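Wanted: 12 people who are hard to impress

Sumholm Kitchen Workers' Forum is looking for participants for a robot demonstration day in November, hosted by Astari at its test kitchen on Mbeki Street. You'd be there from 9:30 a.m. until mid-afternoon. Lunch is provided and the pay is $114, plus bus fare if you keep your ticket.

Astari says its two-armed system, Raletti, will be able to handle breakfast service in a small hotel. We've heard this kind of thing before. Two years ago a different company told us its fryer robot would "free up" staff, and what staff got was a machine to clean at the end of every shift. So we asked for seats at this one, and we asked that they go to people who have plated eggs for a full dining room with one server out sick.

The morning starts with Raletti in simulation, on a large screen. After that comes the real hardware, doing what Astari calls the same jobs. We want you to watch both closely and write down where they part ways.
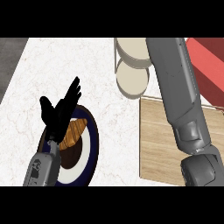
Raletti in simulation: croissant, plate, marble-patterned counter.

A rendered counter is a forgiving place to work. Real croissants shed flakes and get crushed, and somebody always leaves a wet towel where the plate should go. You're welcome to bring that up. There is a question period of 15 minutes, which we think is too short, and we have told Astari so.

Who we want:

Line cooks, prep cooks, breakfast attendants, dishwashers and banquet servers with at least one year on the job. Current or former is fine. You don't need to know a thing about robots. If you work for Astari or are close to somebody who does, please sit this one out.

What you'll do:

Watch the demonstration, fill out a score sheet for each task, and join a group talk afterward without Astari staff in the room. The score sheet asks plain things. Would you serve that plate? How long would it take you? Who cleans up?

What you won't do:

Sign anything that keeps you from talking about what you saw. Astari's first draft had a clause like that and we sent it back. You also won't be asked to appear in promotional video.

We had 166 replies to our last call, so please keep yours short. Tell us where you've worked, what you did there, and one kitchen task you think a machine would get wrong. A few lines is plenty. If you think the machine would do fine, say that too and tell us why.

Send replies to Hazel Ferreira at the Forum office, or drop a note at the front desk before 5 p.m. We'll contact the people we pick by phone. Tell us in your reply if you need step-free access or an interpreter.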